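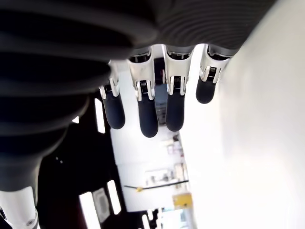
**Cloths and covers: June wash**

The soft goods from the Ellow room go out to Hnatiuk Laundry again in June. Please have yours in the hall bin by 4 p.m. Coloured cloths go in one bag and anything white and fluffy in another, as the lint gets into everything. Shake cloths out and fold them in half before bagging.

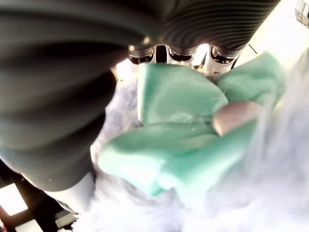
*Mint-green cloth, bunched up against the white fluff.*

Last time we sent 200 cloths and 60 came back grey from a mixed load. There are 20 spare laundry bags in the cupboard beside the sink. Wash cold, no softener, if you're doing your own at home.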